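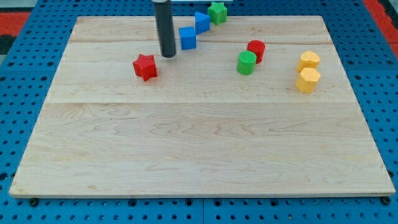 A gripper finger over coloured blocks on a wooden board. Sorting and tidying are among the chores robot makers say are within reach.

Home robot claims run ahead of the housework

Arkent says its tabletop robot will be ready for "light household and retail duties" by July. Anyone with a floor covered in toys may want to hold off on celebrating.

The company, based in Plellham, put out results this week from what it calls its tidy-up trials, in which a single arm picks up small blocks and puts them in their place. According to Arkent, the arm finished 611 of 1000 attempts without a person stepping in. The release calls this a milestone. A shop assistant who put four in every ten items back on the wrong shelf would be having a chat with the manager by lunchtime.

The task itself is a gentle one. Stars, cubes, cylinders and hexagons in four bright colours, on a flat board with plenty of clear space, are a long way from what turns up on a lounge room floor. There are no socks. Nothing is sticky, see-through or jammed under the couch, and no dog wanders off with the green one.

Arkent's figures also leave out speed. The release gives no time per block, and when asked, the company would say only that pace was "not the focus at this stage". It did confirm that an attempt was stopped and marked as a failure after 12 minutes, a generous limit for a job most preschoolers would knock over before morning tea.

Rival firm Alcaraz has been more careful. Its stockroom system, on test at the Cerkaslow distribution centre, handles only boxed goods of one size, and the company makes no promises about kitchens or laundries. Staff at the centre still unpack mixed cartons by hand, and Alcaraz says that won't change this year.

There has been real progress. Five years ago Arkent's arm needed every object set down in a marked position, and it now copes with blocks placed at random. That counts for something in a factory, where the same part comes past all day. Whether it counts for much in a house is another matter, and the company has yet to publish a single result from one.

Arkent plans a further 500 attempts using cups, cutlery and folded tea towels. It has not said who will be folding the tea towels.

Pricing for the household model has not been announced, though the company is already taking names for a waiting list.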